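보낸사람: Sointu Lappalainen
받는사람: 집수리 메일링 리스트
날짜: 2018년 12월 31일
제목: Re: 겨울철 실내 습도와 창틀 곰팡이

Toivo Eskola 님이 쓰신 글:
> 지난 9월에 Villholm 단지 3층으로 이사했습니다. 창은 전부 Gimier 이중창이고
> 북쪽 방 두 개의 창틀 아래쪽에 검은 점이 생기기 시작했습니다.
> 닦으면 지워지는데 2주쯤 지나면 같은 자리에 다시 생깁니다.
> 실리콘을 새로 쏘는 게 맞는지, 환기만 늘려도 되는지 궁금합니다.
> 습도계는 아직 없습니다. 제습기는 Dasov 제품을 알아보는 중입니다.
> 그리고 락스를 얼마나 희석해야 하는지도 알려 주시면 고맙겠습니다.

Toivo 님, 질문하신 순서와 조금 다르게 답을 드립니다.

제습기를 사기 전에 습도계부터 사세요. 싼 것도 괜찮습니다. 하나는 북쪽 방에, 하나는 거실에 두고 아침과 자기 전에 숫자를 적어 보시면 됩니다. 저는 창문에서 한 뼘 떨어진 곳과 방 가운데를 따로 쟀는데 차이가 꽤 컸습니다. 방 가운데가 45%여도 커튼 뒤는 훨씬 높게 나옵니다. 커튼을 바닥까지 늘어뜨려 쓰신다면 밤에는 한 뼘 정도 열어 두세요. 창 쪽으로 더운 공기가 전혀 가지 않으면 유리 아래쪽이 먼저 차가워지고 물이 거기서 맺힙니다.

실리콘은 점이 표면에만 있는지 안쪽까지 들어갔는지에 따라 다릅니다. 닦아서 지워진다고 하셨으니 아직 표면일 가능성이 큽니다. 이 경우에는 새로 쏘지 않아도 됩니다. 닦아도 회색 자국이 남으면 그때는 걷어 내고 다시 하는 편이 낫습니다. 걷어 낸 뒤에는 하루 이상 말리세요. 저는 첫해에 반나절만 말리고 덮었다가 이듬해 봄에 전부 다시 했습니다.
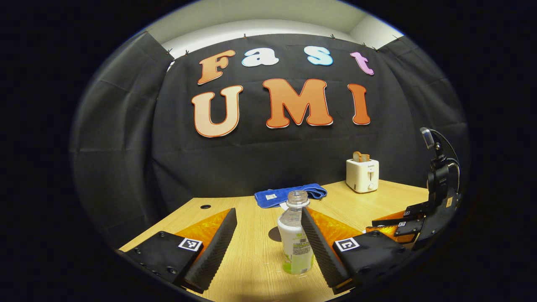

락스는 제품마다 농도가 달라서 뒷면 표시를 먼저 보셔야 합니다. 창틀 청소용이라고 적힌 비율이 있으면 그대로 따르시고 더 진하게 타지는 마세요. 희석액을 담을 용기는 뚜껑이 있고 내용물을 크게 써 붙인 것으로 정하세요. 사진처럼 목에 나사산이 있고 라벨이 그대로 감긴 투명한 플라스틱 병은 음료수로 착각하기 쉬워서 락스를 담는 데 쓰면 안 됩니다. 식초나 구연산, 산성 욕실 세제와는 절대로 섞지 마시고, 같은 날 같은 자리에 번갈아 쓰는 것도 피하세요. 창을 열고 장갑을 낀 다음 키친타월에 적셔 붙였다가 물걸레로 두 번 닦아 냅니다. 분무기로 뿌리면 들이마시게 되니 권하지 않습니다. 알루미늄 부분에는 오래 닿지 않게 하세요. 얼룩이 남습니다.

환기는 길게 조금 여는 것보다 짧게 활짝 여는 쪽이 좋습니다. 저희 집은 아침에 5분, 저녁 식사 뒤에 5분 맞은편 창까지 같이 엽니다. 창을 하루 종일 손가락 하나만큼 열어 두면 창틀 주변만 식어서 오히려 물이 더 맺힐 때가 있습니다. 빨래를 실내에서 말리는 날은 그 방문을 닫고 그 방 창만 엽니다. 문을 열어 두면 습기가 가장 추운 방으로 가는데, 대개 그게 북쪽 방입니다.

Gimier 창이라면 바깥쪽 하부 레일에 물 빠지는 구멍이 있는지 확인해 보세요. 제가 사는 동에서는 공사 때 들어간 먼지와 실리콘 부스러기로 막힌 집이 여럿 있었습니다. 막혀 있으면 가는 철사나 이쑤시개로 뚫고 물을 조금 부어서 밖으로 나가는지 보시면 됩니다. 물이 고인 채로 있으면 안쪽을 아무리 닦아도 같은 자리에 또 생깁니다. 모헤어도 같이 보세요. 눌려서 납작해졌으면 갈아야 하는데, 규격만 맞추면 직접 할 수 있습니다.

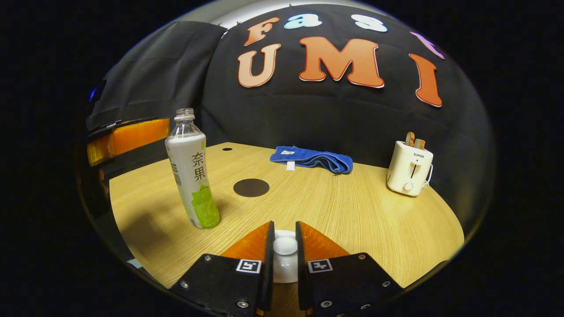 가구 위치도 적어 둡니다. 북쪽 외벽에 옷장이나 책장을 붙여 놓으셨다면 손이 들어갈 만큼 떼어 놓으세요. 창틀에 점이 보일 정도면 가구 뒤쪽 벽지도 한번 확인하는 것이 좋습니다. 저는 창틀만 보다가 옷장 뒤를 이사 나갈 때 발견해서 도배비를 물었습니다. 벽지가 젖어 있으면 그 위에 단열 벽지를 덧바르지 마세요. 안에서 계속 번집니다.

제습기는 위의 것을 다 해 보고도 아침 습도가 60% 아래로 내려가지 않을 때 생각하셔도 늦지 않습니다. Dasov 것은 제가 써 보지 않아서 드릴 말씀이 없습니다. 다만 압축기 방식은 추운 방에서 효율이 떨어지니 난방을 거의 안 하는 방에 두실 거라면 방식을 먼저 확인하세요. 물통 용량도 보시고요. 3000ml짜리도 밤새 틀면 아침에 차 있을 수 있습니다.

습도계 숫자를 한두 주 적어서 올려 주시면 다시 보겠습니다. 창 방향과 그 방 난방을 하루에 몇 시간 트시는지도 같이 적어 주세요. 예전에 목록에 올라온 1093번 글에 모헤어 교체 순서가 정리되어 있으니 그것도 참고하시기 바랍니다.

Sointu Lappalainen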